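What I Read This Month (and What I Gave Up On)

Hello again, readers! I'm typing this with a cold drink next to me and a library stack that is frankly getting out of hand. It's been a strange reading month – one fantasy that swallowed me whole, one sequel I'd been waiting ages for, and one that I'm sorry to say went back unfinished. Mild spoilers for the first Himau book below, so skip down if you haven't gotten to it yet.

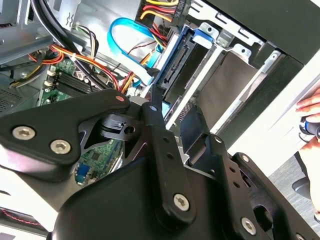 The Salt Road to Hevley

I picked this one up for the cover and nothing else. Hevley is a harbor town where everyone owes a debt to the sea, and when our heroine turns sixteen she finds out that hers was never paid. Great setup, right? The first few chapters are slow (there is a LOT about rope), but once she steals the ferry I didn't put it down again until two in the morning. It's 464 pages and I could have taken another hundred.

What I loved most was her grandmother. So many teen fantasies get rid of the adults by page ten, and this one keeps a cranky old woman right in the thick of it, arguing with everybody and being wrong half the time. The romance is there if you want it, but it's a slow simmer and it never takes over.

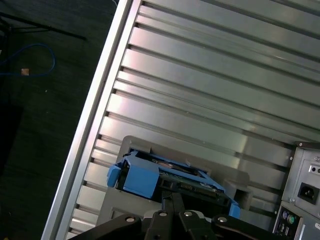

My one gripe is the map. Half the places they travel to aren't on it, and the ones that are seem to be a day's walk apart in one chapter and a week's walk in the next. I kept flipping back to check and then gave up and just enjoyed the ride. Four stars from me, and I've already pushed it on my sister.

Himau, Book Two

Oh, I wanted to adore this. The first Himau book was one of my favorites last year, with the floating school and the girl who could hear metal. Book two splits her up from her friends almost right away and sends her off to the mines, and for me a lot of the fun went with them. Their banter was the whole reason I stayed up late with book one! Now we get long stretches of her alone in a tunnel, thinking about a boy we've met for maybe four scenes.
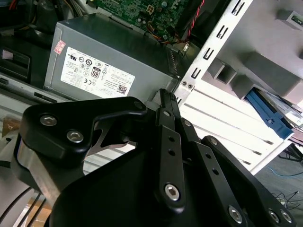 The last quarter does pick up. There's a betrayal I didn't see coming at all, and the scene at the sluice gate had me holding my breath. But at 395 pages it felt longer than the Hevley book, and I caught myself checking how many chapters were left. Three stars, and I'm still going to read book three, because I need to know what happened to the bird.

The One I Didn't Finish

The Mavromatis Inheritance. I tried it 3 times, I promise. It's a family mystery with a big crumbling house and cousins who all hate each other, and that should be exactly my thing. I just couldn't keep the cousins straight, and the narrator kept hinting at a terrible secret every few paragraphs without giving me a crumb of it. If you made it to the end, write and tell me whether it's worth another go.

Coming Up

August is going to be all about catching up on series. First on the pile is Grirar, a dragon story that several of you have been nagging me to read since winter. I'm two chapters in and the dragon is already rude, so I have high hopes. 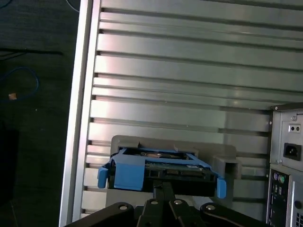 A hard drive in its blue caddy.

Send me your own favorites by hitting reply – I'm especially short on funny ones right now. Happy reading!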